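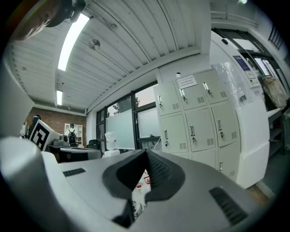
Prarow Valley Water Office | Private Wells Section

Progress report to the Kandasamy Fund, second half-year
Submitted by the Wells Section, 2 Nov 2018

The grant agreement asks us to begin with the headline number, so we will. The target was 1000 private wells sampled by the end of the grant. The count is 434. We were hoping to open with something larger.

Most of the shortfall dates from August, when the letters inviting the Saredau side of the valley to take part went out with last year's phone number at the bottom. The number now belongs to a tire shop. The tire shop was very decent about it and passed on several messages, some of them complete. Corrected letters have gone out, and bookings from Saredau are coming in at the pace we had planned for the summer.

Where we have sampled, the work is in good order. Each household gets a visit, a short talk about where the well is and how old it might be, and a results letter afterward. The age question takes longer than the sampling. Owners tend to know who dug the well and what he charged for it, and have no idea how deep he went. We have added a box to the form marked "other history" and it is usually full.

The results letter has been rewritten. The first version was accurate, and it frightened people whose water was fine. It listed every substance tested for, in alphabetical order, with arsenic at the top. The new letter says in its first sentence whether the water is safe to drink. The full table is on the back for anyone who enjoys that kind of thing. Phone calls to the office after a mailing have dropped sharply, which we are choosing to read as a good sign.

Nitrate remains the main finding on the farm side, as expected. It is worse in shallow wells near the old feedlots and better uphill. We had promised you a map by now. A map exists. It was made in Delluvus, the county's new mapping system, which places the entire Saredau side in the river. The county has been told, and has opened a ticket. Until that is fixed we are keeping a paper map on the office wall with pins in it, and the paper map has been right every time.

Staffing: the grant pays for 4 field posts and 2 are filled. We have advertised twice. The first ad asked for a driver's license, a science degree, and a willingness to be outdoors in February, and offered pay that assumed the applicant had only one of these. With your agreement we would like to move the unspent wages into the two open posts and advertise at a rate someone might accept. A revised budget page is attached.

Spending is otherwise under plan, mainly for the reason given above. Vehicle costs are over plan. The truck needed a clutch and, later, the other things one finds while replacing a clutch.

For the next period we expect to finish the Saredau bookings, start on the upper road before snow closes it, and send you a map with the houses on dry land. We are also asking to extend the end date. The request form is attached, signed, and filled out in blue ink as instructed.

Recent from the Wells Section
- How to read your results letter
- Upper road visits: what to expect
- Shallow wells and nitrate, a short guide
- Corrected phone number for Saredau households

Prarow Valley Water Office. Questions about this report: ask for the Wells Section at the front desk. Back to top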